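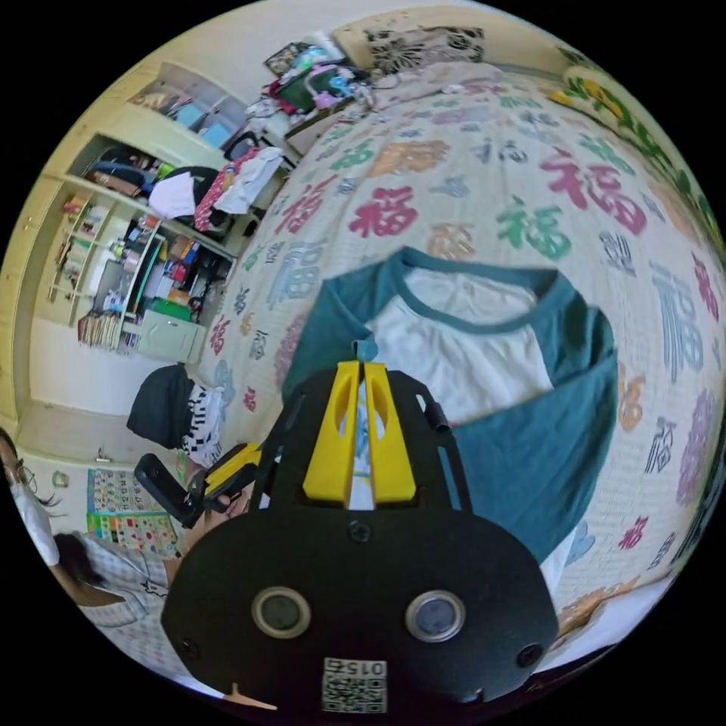 15 January 2025. Product rules review, labelling strand. Read the ministry's consultation paper again and I still don't believe the timetable. They want 2000 inherited instruments sorted into keep, amend or scrap by July, and the annex lists 46 officials to do it. Textiles are lumped in with toys. On the current wording, a raglan T-shirt with a white body and teal sleeves would need the same fibre statement as a bedspread printed all over with 福, and I can't find the clause that says who checks either of them. Custódio thinks it's a drafting slip. I think they ran out of time.

Went through the first 100 entries on the Durnora list by hand. Several are already repealed – one of them twice, if the footnote is right. Krasniqi's summary calls this "substantial progress". Would like to see what it counts as progress before we quote it anywhere.

Koltus sent their reply to the consultation. Mostly in favour, very little on cost. The saving per firm is given with no working. Asked for the spreadsheet, no answer yet.

Custódio Valente rang after lunch. He says the sunset date will slip and the minister's office knows it. Second-hand, so not for the briefing – but the bill as printed does let them extend by order, clause 9, with no vote. Check whether the committee spotted that.

To do: rerun the duplicates check on the Narneo copy, the old one drops anything with a slash in the title. Ask again about clause 9. Leave the July date out of the draft until someone shows me a staffing plan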